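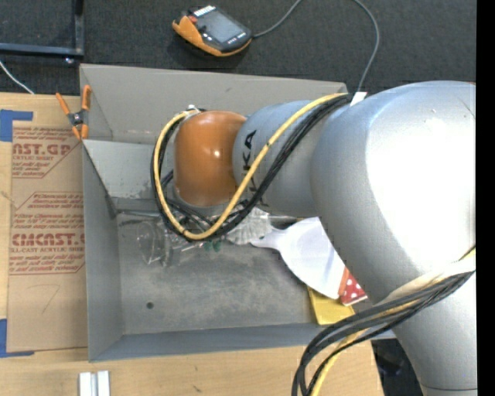
Nuria Gebremichael me preguntó el otro día si para venir a la convivencia de noviembre había que tener ya medio claro lo de la vocación, porque ella no tenía claro ni qué iba a cenar. Le dije que no, claro que no, y que me daba una idea estupenda para empezar esta convocatoria (gracias, Nuria, ya ves que te he hecho caso y lo estoy escribiendo).

Convocatoria: convivencia de discernimiento en la casa de Hesia
1 de julio de 2019
Por la hermana encargada de la acogida

Pues eso, que abrimos plazo. En noviembre juntamos en la casa de Hesia a 18 personas, chicos y chicas, mayores de edad, para pasar cinco días de silencio (bueno, de bastante silencio), oración y conversación tranquila. Son 18 porque son las camas que tenemos, y el año pasado ya metimos un colchón en la biblioteca y la pobre que durmió allí todavía me lo recuerda.

¿A quién buscamos? A gente que se esté haciendo preguntas. Me da igual si estudias, si trabajas, si llevas tres años sin pisar una iglesia o si vas a misa todos los días. Yo misma llegué a mi primera convivencia acompañando a una amiga, con la maleta llena de apuntes de contabilidad y la idea de estudiar a ratos. No abrí ni uno. Mi amiga se casó y tiene cuatro hijos, y yo sigo aquí, encantada de la vida.

Los días van más o menos así: laudes a primera hora, desayuno, una charla corta (¡corta de verdad, que se lo he hecho prometer al predicador!), tiempo libre para rezar o pasear hasta la ermita de Mudaliar, comida, siesta para quien la quiera, un rato de acompañamiento personal si te apetece, misa y cena. Por la noche dejamos la capilla abierta. Los móviles se quedan en un cajón de la entrada, pero el teléfono fijo funciona y tu madre puede llamar.

También necesitamos dos personas que acompañen. Tienen que haber hecho antes unos ejercicios, saber escuchar sin dar consejos cada cinco minutos y poder llegar la tarde anterior para preparar las habitaciones. No se paga, os lo digo ya, pero la estancia y el viaje corren de nuestra cuenta. Si alguien toca la guitarra o el órgano, que lo ponga en letras grandes, por favor.

De dinero: la convivencia cuesta 356 euros por persona con todo incluido, y sé que para muchos es demasiado. El fondo de becas de la parroquia de Ultel cubre una parte o todo, según haga falta, y solo hay que pedirlo en la carta. No pedimos papeles ni nóminas.

Para apuntarte, mándame una carta de 500 palabras como mucho contándome quién eres y por qué te gustaría venir. A mano o a ordenador, como quieras. No hace falta que quede bonita, las leo todas yo con un café y no corrijo las faltas. Añade la edad, un teléfono y si tienes alguna alergia. Contesto a todo el mundo antes de que empiece el otoño, y a quien no quepa esta vez le guardo sitio para la siguiente.

Desde la estación de Kander sale un autobús por la tarde, y si lo pierdes te vamos a buscar en la furgoneta.

También te puede interesar
- Horarios de verano de la capilla
- Cómo llegar a la casa de Hesia
- Rezar con los salmos: materiales para grupos
- Fondo de becas de la parroquia de Ultel

Contacto: Casa de Hesia, secretaría de acogida | © 2019 Casa de Hesia | Volver arriba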